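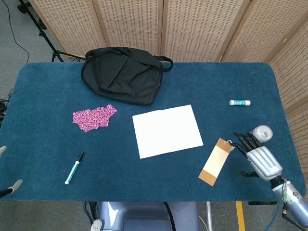

Table with the carpet mat, divider behind it

Rakach Home & Hobby Help > Craft Rooms > Tables and Surfaces

Carpeted mat on a craft table: keep it or take it off?
Posted by loomside_9, Saturday morning
Viewed 369 times

I have a rectangular table with a dark teal carpeted mat on top, the kind with rounded corners. It came with the table when I got it secondhand. I do small paper and fabric projects on it, mostly cards, hang tags with string, and patches cut out of printed cotton. Behind it I have a folding divider with woven panels, which hides the rest of the room and which I like a lot.

The mat is comfortable to lean on and things don't roll off it. My trouble is with everything else. If I write on a single sheet of paper the pen pokes through. Glue is the bigger worry. I use a glue stick and so far I have only had two spots, but they went hard and I picked out some of the fibers trying to get them off. Threads and paper scraps also stick to it.

I keep very little on it at one time: paper, a piece of fabric, a marker, the glue stick, a tag, and my black bag at the back.

What I would like to know:
Is there a good way to get dried glue stick out of short carpet?
Should I pull the mat up, or put something over it?
Would the divider be a problem if I move the table closer to it? I would gain some floor space.

I don't want to spend more than 30 dollars on this.

Gramari_Paper
Member, 3103 posts

I had a carpeted top for years and kept it. Answers in the order you asked.

Glue. Most ordinary glue sticks wash out with water, including the school kind. Check the label on yours first, because permanent ones behave differently. Lay a damp cloth on the spot and leave it for several minutes. Use warm water, not hot. Then work the fibers with an old toothbrush, going from the outside of the spot toward the middle, and blot with a dry towel. Repeat if you need to. Don't pick at it dry. That is what pulled your fibers. If it is still stiff after two tries, add one drop of dish soap to the water and then go over it again with plain water, or the soap will hold dirt. Try any of this on a corner first in case the color comes off on the cloth.

Mat. I would not pull it up until you know how it is attached. Lift one corner a little. If it comes up easily it is either loose or on double-sided tape and you can take it off whenever you like. If it resists, it is probably glued down, and what is underneath will be ugly and will need scraping. In that case cover it.

For a cover, get a hard board that takes up only part of the table. I use a piece of smooth hardboard from the lumber store with the edges sanded. You want it big enough for a sheet of paper with space on all sides so your wrist is on the board too. Writing, gluing and cutting all happen on the board. The carpet around it is where you set down things that would otherwise roll, like markers and the glue stick. Put a few squares of rubber shelf liner under the board so it stays put.

For threads, a lint roller works on short pile. Do it before you glue and again after. A vacuum with the upholstery attachment gets what the roller leaves.

Divider. Leave a gap. Woven panels snag on table corners and the thin frames between them get scratched. A hand's width has been enough for me. Also don't fold the panels out completely straight. They stand up because of the bends, and a bump from the table can tip a straight one over.

tablesaw_evangelista

Just take it off. Carpet on a work table makes no sense to me. I had one from Loketus and it was full of pins by the end.

kitchen_annex

Agree with the board. I would go with a self-healing cutting mat on top of it if you cut your patches at the table. A cutting mat alone on carpet gives too much under a rotary cutter and the cuts come out wavy. Scalloped edges are especially hard to follow on a soft surface. I paid about 9 dollars for a used one.

Two more things from my own table. Cap your markers as soon as you put them down, because ink goes into carpet much faster than glue does and I never got mine out. And put the cap on the glue stick for the same reason, plus it picks up lint from the pile and then you spread the lint on your paper.

If your tags have string on them, keep them in a shallow dish. The string catches in the fibers and frays at the end.

loomside_9

Thank you. I lifted the corner and it is stuck down hard, so I'm leaving it. I will try the damp cloth on the two spots tonight and look for a board next week.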